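Endardale Technical Institute
Department of Parts and Supply Operations
Course 118: Storage and Handling of Automotive Components
Handout 3: Shelving for Rigid Plastic Parts
Instructor: Sunil Sivakumar
Issued 14 January 2020

Purpose of this handout

This handout accompanies the second storage session and should be read before the practical work in Bay 2. It covers the selection of shelving for molded plastic parts, the preparation of shelf surfaces, and the placement of long, narrow components. Coated metal panels, glass and upholstered parts are treated in later handouts and will not be examined in this unit.

Students are expected to bring the handout to the practical session together with the completed storage plan from Handout 2.

1. Terms used

Upright: the vertical member of a shelving unit. Uprights are commonly perforated at regular intervals so that shelves may be set at different heights.

Brace: a diagonal or crossed member that keeps the frame square under load.

Lip: the turned edge at the front of a shelf. A lip stiffens the shelf and may also keep small items from sliding forward.

Clear height: the distance between the surface of one shelf and the underside of the shelf above it. Clear height is measured at the lowest obstruction, including any bolt head or shelf clip.

Resting face: the face of a part on which it is stored. The resting face is recorded on the storage card.

2. Choosing a shelf

Open steel shelving is suitable for most rigid plastic parts. A solid shelf panel is preferred to wire decking for parts with ribs, clips or thin tabs, all of which can catch in an open grid. The panel should be wider than the longest part assigned to it. Where this cannot be arranged, the part is to be moved to a longer unit. It should not be stored with one end unsupported.

Heavy containers belong on the lowest shelf. Parts that are light but awkward to handle are best placed between knee and shoulder height, where they can be lifted and set down without stooping or reaching.

Before any shelf is put into use, students shall confirm the following:

The uprights stand plumb and the braces are secured at both ends.
The shelf panel is level from side to side and from front to back.
The surface is clean and free of grit, tape residue and loose hardware.
The load label, where fitted, can be read from the aisle.

Painted shelves should be wiped with a soft cloth. Abrasive pads are not permitted in the bay.

3. Long parts with cutouts

Bracket panels, trim carriers and similar parts often combine a stiff, ribbed body with numerous openings. The openings reduce weight and provide room for fasteners and wiring, but the narrow strips of plastic between them are the weakest areas of the part. A panel of this kind should be supported along its length and should never be hung from a cutout unless the storage card allows it.

When setting down a long panel, bring the lower end toward the shelf first, keep control of the upper end, and then lower the part until it lies along its resting face. Do not slide it across the panel. Raised ribs will mark the paint, and debris trapped under a rib will mark the part.

Stacking is limited to three pieces unless the card states otherwise. A sheet of clean separator paper goes between each piece and the next.

A black plastic panel with cutouts of several sizes, held nearly upright over a blue shelf with its lower end tilted toward the surface:
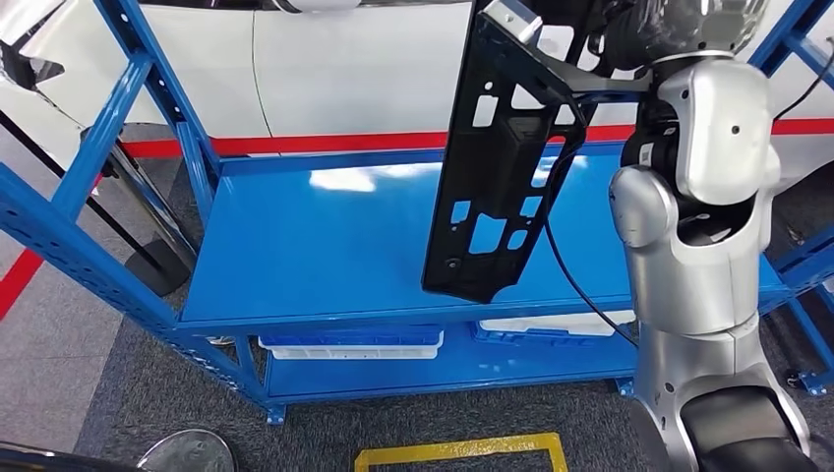

4. Practical exercise

Each pair of students will be assigned one shelving unit and one set of parts from the Mulau training stock. The exercise lasts 33 minutes. Pairs will inspect the unit, record the clear height of each shelf, assign a position to every part, and complete the storage cards.

Cards are to be filled in with black ink. Use the part names given in the Brurkham parts list, including the suffix for left or right hand. Damaged parts are set aside on the inspection table and entered in the bay log.

5. Reading for the next session

Oláh, course reader, chapter 3, sections on separators and container labels. Students who missed the September orientation should also read the bay safety rules and return the signed form to the department office.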